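Pimunari hand kit, notes for my talk
Speaker: Mahlet Alemayehu
Version of Mar 9, 2025. Please do not share before the talk.

Slide 1. Title
Say good morning. Say my name slowly. Thank Rüdiger Gerlach for the invitation and for lending us the room at Histholm.
I am not from the company. I used the kit, I paid for the kit, and today I tell you if I would pay again.

Slide 2. What is in the case
Two hand-held grippers, left and right. Two marker cubes, already mounted. One charger, spare finger pads, a printed guide. The recording software is a download and you need the license key from the lid of the case. Do not throw away the lid card. Tolera Kahsay threw away ours and we waited 3 days for a new key.
Pause here, people will want to write down.

Slide 3. Who it is for
Small teams who want to teach a robot arm ordinary work in homes, and who do not have an arm for every person. You record with your own hands, and the arm learns from it later. If you already have teleoperation and you are happy with it, you can relax for the next part of the talk.

Slide 4. How we tested
We had the kit for one month, in June. Three people recorded: Tolera, Mesfin Ayele and me. Tasks were drawers, cabinet doors, small objects on tables, and folding towels.
We kept 155 recordings of drawers and we threw away 21. I will explain the 21 on slide 7.
Do not read the table on the slide. Only point to the last row.

Slide 5. Setup
First setup took us a full morning. Second setup took less than an hour. The guide says "calibrate in good light" and does not say what is good light. We found that ceiling light together with one lamp from the side is enough.
The pairing of left and right must be done in this order: left, then right. If you do it the other way, the software shows both hands as left. The support desk in Bonby answered this question the same day, so I give them a good mark for it.

Slide 6. Comfort and weight
Mesfin has large hands and he liked the grip. My hands are small and after long sessions my thumb was tired. There is a smaller trigger you can order, but it was not in our case. Ask for it when you order.
Show the trigger from my pocket. Pass it around the room and GET IT BACK.

Slide 7. Drawers
This is the part with the most questions, so go slowly.
A drawer looks easy. You bring the open jaws to the handle, you close, you pull. But a curved handle gives you only a little place to hold, and if you come from too high, the fingers slide on it. Most of our 21 bad recordings are this mistake. The rest are lost tracking, when a cube was turned too far or my sleeve covered it.
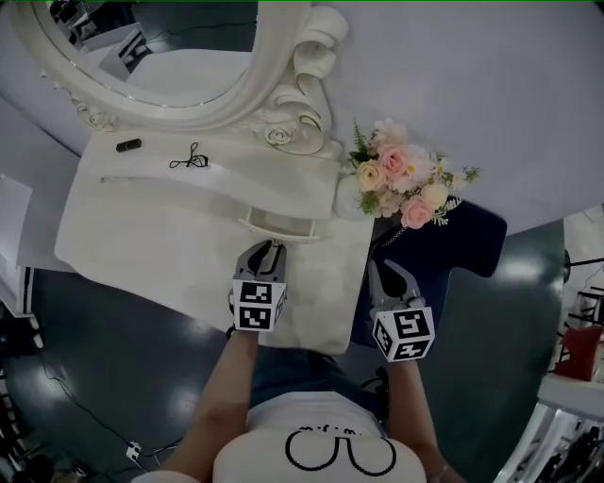 My advice is to decide before you start what the second hand will do. If it has no work, keep it still and keep its cube in view. When Tolera began to do this, his recordings became much cleaner. I needed longer to learn it.
Also practice the closing. People practice opening a drawer ten times and then they push it shut with the hip. The robot has no hip. (Wait for the laugh. If no laugh, continue.)

Slide 8. What I did not like
The case does not close well with the cubes mounted. The battery light is only one color. The export is slow, and it stops if the computer sleeps. Dennis Haslam, who used the older version at Chala, told me the export was the same for him.
The price I leave for the questions, because my offer was a team offer and yours can be different.

Slide 9. Would I buy again
Yes, for drawers, doors and small objects. For towels, no, not with these finger pads. They hold cloth too strongly and let it go late.
If you can borrow a kit for a week before you buy, do it, and spend one whole day of this week only on drawers.

Slide 10. Questions
Repeat each question into the microphone.
If they ask about left-handed users: we had none, I do not know.
If they ask about glossy floors and mirrors: we did not test it separately. Say this clearly and do not guess.
Software questions go to Mesfin, second row.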